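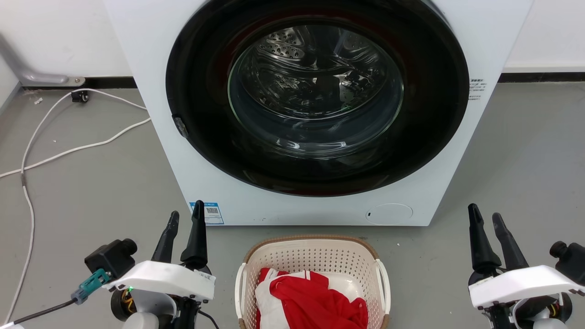 Water talk – notes, 12/2/20
Edin Radulović, Groden tenants' evening

Start on time even if people still coming in. Phones off, mine too.

OPEN
Hello, thanks. Who I am – 11 years reading meters for Trurnetti, now I do the water bills side for the Groden buildings. Not a plumber. Say this early or I get the boiler questions.
Ask: who opened their November bill and swore? Hands. Wait for the laugh, don't rush it.
What tonight is: how to read the bill, how to find a leak, what to do when the number looks wrong. 25 minutes then questions.

THE BILL
Slide with big bill on it. Three boxes people mix up: standing charge, usage, sewer.
Standing charge – you pay it even if you're away all month. Can't argue it, move on.
Usage – in gallons on ours, but the meter in the basement reads cubic feet. This is where everybody gets lost. One cubic foot is about 7.5 gallons. Write it on the board, leave it up.
Sewer – they figure what goes in comes out. So you pay twice for the same water more or less. Somebody will be mad about this. Agree with them, keep going.
Estimated vs. actual: little E or A next to the reading. Show where. If you see E two bills in a row, call.

THE BACH STREET STORY
Don't give the apartment number!!
Bill came in at 3,660 gallons for one month, one person living there. Month before was 533. She called Iltell, they told her the meter was fine. Meter WAS fine.
Pause here.
Toilet. Flapper valve in the tank, worn on one edge. You couldn't hear it unless the radio was off. New flapper, a few bucks at the hardware store. Next bill 381, lower than before, so it had probably been dripping a good while.
Point – a big number doesn't mean a broken meter. Check the toilet before you call.

FINDING A LEAK
Do the food coloring thing live if the pitcher's there. If not just explain.
Few drops in the tank. Don't flush. Wait 20 min. Color in the bowl = leak.
Then the meter test. Everything off, last thing at night. Take a picture of the dial. Look again before anybody uses the bathroom. Moved? Something's running.
Don't forget the ice maker. I forgot the ice maker, in my own place, for two years.
Hose bibs out back – only ground floor people, skip if short on time.
Under the sink: dry paper towel along the pipe joints. Wet spot shows right away.

WHERE IT GOES
Pie chart. Don't read it out, they can see it. Toilets first, then showers, then laundry, then taps. Dishes by hand with the tap running is worse than people think.
Laundry – full loads. Quick cycle is not always less water, depends on the machine, look in the booklet. Turn off the supply tap if you go away for a while. Hoses get old, look for bulges or cracks.
Showers – I'm not going to tell anyone how long to shower. Aerators and shower heads: free ones at the office, ask at the desk, they run out.
Skip the baths vs showers slide. Went badly last time.

WHEN THE NUMBER LOOKS WRONG
Order matters here, say it slow.
Check E or A. Read the meter yourself, compare. Do the toilet test. THEN call Iltell, have the account number and the picture of the dial.
Ask for a reference number for the call. Write down the name of who you talked to.
Keep paying the part you don't dispute. People stop paying the whole thing and then there's a late fee and it's a mess to undo. Say this twice.
You can ask for a leak adjustment if you fixed it and kept the receipt. It's one page. 71 people in our buildings could of used it last year and didn't send it in. Hold up the form. Copies by the door, English and Spanish, the Bosnian one is still at the printers.
Plumber's bill counts as a receipt. So does the hardware store slip, even a faded one, take a photo of it the day you get it.

IF SOMEBODY ASKS
Are rates going up – don't know, it's not set yet. Do not guess.
Can the landlord bill me for the hallway tap – depends on your lease, bring it to the office Tuesday morning.
Brown water – run the cold for five minutes, no laundry till it's clear, call if it's still brown.
Is the water hard – yes. Vinegar for the kettle.
Submeters – long answer. Tell them to catch me after.

CLOSE
Repeat the 7.5. Repeat the toilet test. Thank Groden for the room and the coffee.
Sign up sheet for home visits goes round from the left side, make sure it comes back – last time it walked off with somebody.
Chairs get stacked in tens. Bring pitcher home, it's my wifes.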